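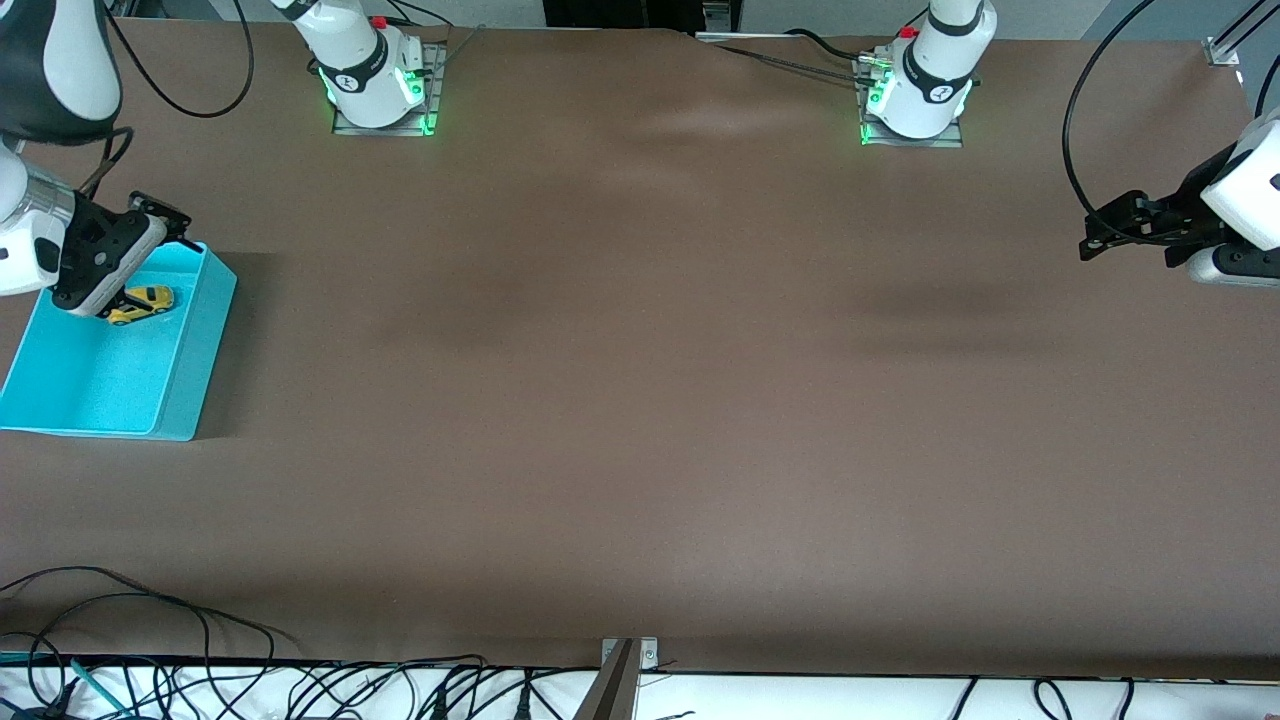 # Pela Two-Arm Teaching Station

The Pela is a tabletop station for teaching manipulation tasks to a pair of robot arms. An operator shows the task by moving the arms by hand or by driving them with a matching set of leader arms. The station records the demonstration and saves it in a form that can be replayed, edited or used for training.

It is built by Rundari and sold as a complete station or as an upgrade for customers who already have two supported arms. The Dastent recording software is included with both.

## What it is used for

Most customers use the Pela for short pick-and-place work: taking a small part or toy out of a bin, passing it from one arm to the other, setting it down in a marked spot. These jobs are easy for a person and slow to program point by point. Objects that lie at an angle or close to a bin wall are a common reason for buying the station, as the operator can judge the approach by eye and correct it on the way down.

One arm can work while the other holds its position. A task that needs only one arm is still recorded for both, so the file layout stays the same across a project.

## Two ways to teach

**Hand guiding.** Hold the arm by the last segment and move it through the task. The joints go slack under light pressure and hold when you let go. Open and close the gripper with the foot pedal. This mode suits slow work and first-time operators.

**Remote control.** Sit or stand at the leader arms and move them. The arms on the table follow joint for joint, and the leader handles control the grippers. Use this mode for tasks that need both arms at once, or when the operator's hands would block the cameras.

You can switch modes between recordings without restarting the software. You can't switch during a recording.

## What is included

- Leader arm pair with handles
- Foot pedal
- Control box and power supplies
- Fixed workspace camera with clamp and post
- Dark matte table cover
- Two open-topped plastic bins
- Cable set
- Dastent license for one computer

The complete station adds two arms with two-finger grippers, mounting plates and a table frame. The computer is not included with either version.

## Specifications

| Item | Value |
|---|---|
| Arms supported | 2 |
| Recording rate | 20 samples per second |
| Longest single recording | 3 minutes |
| Recordings per project | 3,000 |
| Teaching modes | Hand guiding, remote control |
| Leader pair connection | Wired |

Each sample holds the joint positions, the gripper openings and one image from every connected camera. Recordings longer than the limit are closed and saved automatically, and a new one has to be started by hand.

## Setup

Bolt the mounting plates to the rear of the table before attaching the arms. Leave enough slack in the cables for each arm to reach the front edge — a tight cable will pull on the wrist and show up in the recording. Route camera and power cables along the edges of the table.

The cover is meant to lie loose. Small wrinkles do no harm, but smooth out any fold that could tip an object. It can be replaced with another matte material. Glossy surfaces cause glare in the camera image and are not recommended.

Keep the camera in the same place for the whole project. If it has to be moved, start a new project in Dastent and repeat the camera check.

## Recording a task

1. Place the objects in their starting positions.
2. Bring both arms to the ready pose.
3. Press Record in Dastent or hold the pedal down.
4. Carry out the task at a steady pace.
5. Return to the ready pose and stop the recording.
6. Mark it Keep or Discard.

Change the starting position of the object a little each time. Þórarinsdóttir, a contract packing firm that has used the station since August, kept 328 recordings for its first bin-emptying task and discarded more than it had planned for, mostly from early sessions where the operators rushed the grasp.

## Ordering

Part numbers are PL-2C for the complete station and PL-2U for the upgrade. Include the model of your current arms with any upgrade order. Replacement covers, bins and gripper fingers are sold separately.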